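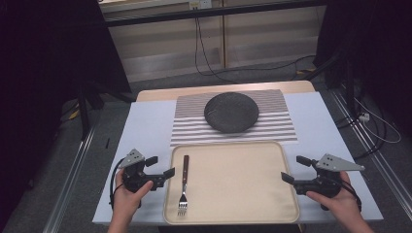 Restaurant Plates Are Too Heavy

Dinnerware is sold by diameter and color. Weight is rarely printed in the catalog, and in a working dining room weight matters more than either. I think it should be the first number on the page.

Take the stoneware line Toft, which many small restaurants in Trultton bought after the main street was rebuilt. The dinner plate weighs 91 grams more than the hotel porcelain it replaced. That sounds minor. A server carrying three plates will not notice it on the first trip and will notice it by the end of a double shift. A stack of 20 puts almost two extra kilograms on a shelf and on the wrist of whoever lifts the stack down.

The usual defense is that a heavy plate holds heat. It does, provided somebody heated it. A thick plate taken from a cold shelf pulls heat out of the food faster than a thin one, and most small kitchens have no plate warmer or have one that is used to store towels. The mass then works against the cook.

The second defense is durability. Thickness helps against a knock on the rim, but the glaze and the firing temperature count for more. Low-fired stoneware absorbs water through any chip and gets hot in the microwave. Dense porcelain at two-thirds of the thickness will often outlast it. Traria, the thinner line from the same distributor, costs more per piece and comes with a replacement guarantee on edge chips - the stoneware does not.

Guests do like the feel of a heavy plate. I accept this as a real preference, although guests seldom lift their plates. What they mostly respond to is the matte surface and the dark color, and both can be had on a lighter body. Matte glazes also pick up gray marks from cutlery, so ask for a test piece and drag a steel knife across it before ordering 100.

Jenine, the lunch place by the canal, went back to porcelain last October and kept 40 of the dark plates for desserts. A dessert plate goes out one or two at a time, and the extra weight does little harm there.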